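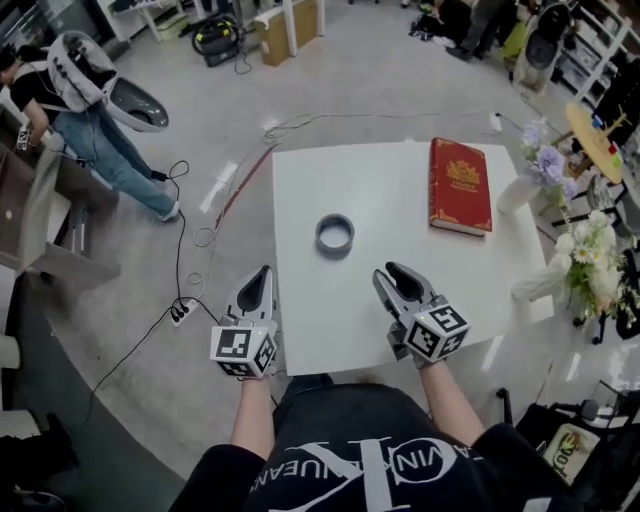

Last modified: June 3, 2021

Morkham hand-held gripper trials: data card

Summary

Recordings made to compare two hand-held grippers, Britwood and Grerkex, on short table-top tasks. Both are parallel-use devices: the operator holds one in each hand and the pose of each is recovered from the printed marker cube at its base. The set holds 78 episodes. It was put together to decide which jaw to fit to the Shao arm, and is released in case the recordings are of use elsewhere.

Set-up

One operator works from the near edge of a square white table. The view is from head height, looking down over the forearms. Both grippers start with jaws open, just above the near edge. Objects on the table change between episodes and include a grey ring, a red hardcover book and flowers in a white vase. The floor is glossy and gives reflections at low angles, which can upset marker detection if the search area is not limited to the table and the grippers.

Other people and equipment may be in view. Marker patterns also appear on devices away from the table. Filter by marker ID before computing poses; the ID lists are in markers.txt.

Contents

episodes/ one folder per episode, with video, marker poses and jaw opening
calib/ camera intrinsics and cube geometry
markers.txt marker IDs for the left and right cubes
trials.csv gripper model, task code and result for each episode
CHANGES version notes

Tasks

There are 7 task codes, T1 to T7. T1 to T4 use one hand, T5 and T6 use both, and T7 is a hand-over from left to right. The result column takes the values done, dropped or stopped. A stopped episode was ended by the operator and should be left out of any success rate.

Known problems

Two episodes have no jaw opening for the right gripper. The column is present but empty.
Cube poses jump when a forearm covers more than one face. No smoothing has been applied.
Files recorded in May use the older cube geometry. Load calib/cube_v1.yaml for these and calib/cube_v2.yaml for the rest.
Contact force was not measured, so the set cannot be used to compare grip strength.

Use

Read trials.csv first and select by gripper model. Poses are in metres and quaternions (w first), in the camera frame. Times are in seconds from the start of each episode. To move poses into the Shao base frame, apply the transform in calib/shao_base.yaml.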